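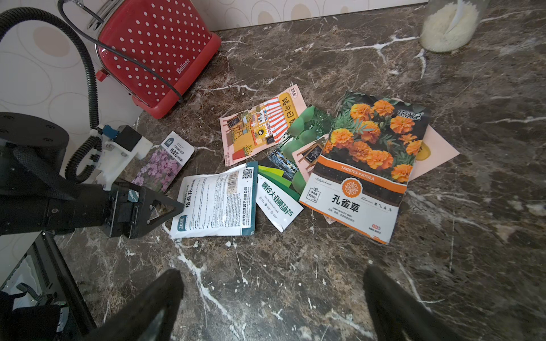 The Clevby packet cell is a two-arm tabletop robot cell used for picking and sorting flat retail goods, chiefly seed packets. It was assembled by Prurnex for the packaging supplier Matell and is kept in a domestic kitchen setting. The maintenance routine in current use was written by Dennis Rudd and revised by Lerato Van der Merwe in August.

Layout

Both arms work over a marble countertop. Each ends in a black two-finger gripper, and each carries a small camera at the wrist. Packets are presented in a loose pile, face up or face down, with overlaps left as they fall. Household objects stay at the back of the counter during work, among them a polka-dot toaster and a glass jar of white grains with a scoop.

Cable routing

The wrist cable is the part of the cell that needs the most attention. It runs in black corrugated conduit to a plastic mount on the arm and is left with one free loop. Too short a loop pulls on the connector at full wrist rotation; too long a loop drops into the camera view or catches on the opposite arm. The routine calls for the wrist to be turned slowly through its full range, in both directions, after any change to the conduit. Conduit with a split rib is replaced, never taped.

Finger care

Seed packets are thin and often glossy, and paper dust and ink build up on the gripping faces. The fingers are wiped with a dry lint-free cloth every 222 cycles. Solvent is used only with the fingers removed. Finger alignment is checked by closing the gripper on a single sheet of paper, which should be held evenly along the full contact edge.

Calibration

Height calibration is done against the bare countertop at five points. The fingers are lowered in small steps until contact is registered, then raised 10 mm. Veined stone can mislead the wrist camera's edge detection, so a plain gray card is laid down for the camera check and removed before packets are returned. Camera exposure is locked after the card has been read.

Known faults

Double picks are the most common fault and usually point to worn finger tips. Intermittent loss of the wrist camera is traced first to the connector at the mount, then to the conduit. A third fault, slow drift in closing force, was recorded at cycle 194 of the first acceptance run and was corrected by Benjelloun, the gripper supplier, with a revised controller setting.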